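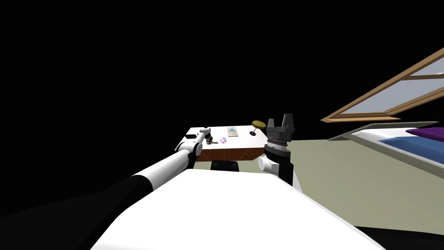
Two robot arms extended towards a table. Computer render.

Praster review: a paid helper for clearing old convictions
25 May 2020

Praster sells itself as a way for people with old convictions for offences that no longer exist to get those convictions wiped. Most of its customers are gay and bisexual men who were charged years ago with things nobody would be arrested for now. You answer questions on a website, it fills in an application, you print it and post it. The price is £28, plus £5 if you want your draft kept for longer than a month.

I went in doubtful and I am still doubtful, though less about the form than about everything wrapped around it.

The questions are well put. They ask what you were charged with, which court dealt with it and whether anyone else was involved, and you can skip back without losing your answers. I filled in a made-up case first, then a second one with a caution in place of a conviction. Praster coped with both. It also warned me that a spent conviction and a deleted one are different things, and plenty of solicitors' websites muddle the two.
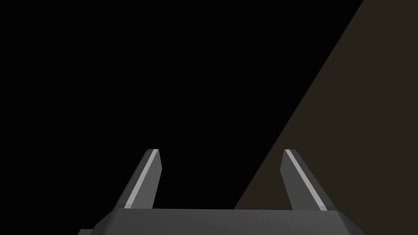

Dark grey gripper with two flat fingers. Computer render.

Then the trouble starts. The old law used several names for much the same conduct, and a lot of men were never told which offence they had pleaded to. Praster offers a drop-down list. If you pick the wrong line, it carries on cheerfully and prints a tidy application for an offence you may not have committed. There is a "not sure" box, but ticking it only brings up a paragraph telling you to ask for your police record. Fair advice, and free elsewhere.

I also tried Linero, the older rival, which costs nothing and looks it. Linero is a plain set of notes with a blank form at the end. It took me longer and I swore at it twice, but it puts the bit about getting your record first, where it belongs.

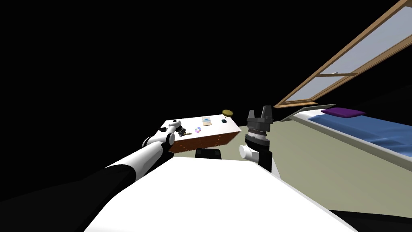

One gripper over the end of a wooden table, another pointing upwards.

My bigger worry is privacy. You are typing in the worst day of somebody's life, sometimes a day their family has never heard of. The small print says answers are held by a company called Flunumel and may be used "to improve the service". I wrote to ask what that meant. The reply thanked me for my interest and sent me back to the small print.

The front page claims 1018 applications prepared and "100 per cent accepted for posting".

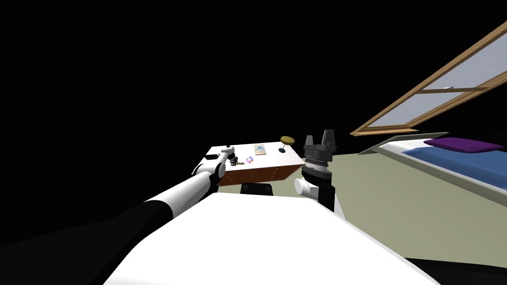 Read that again slowly. It says the envelopes went off. How many convictions were cleared is left out, and I could not find the number anywhere on the site. An update promised for June is meant to add "outcomes tracking", so perhaps we shall see.

If your case is simple and you already have your record in front of you, Praster will save you an evening. Anyone unsure of the charge should use Linero, or find a law centre, and keep the £28.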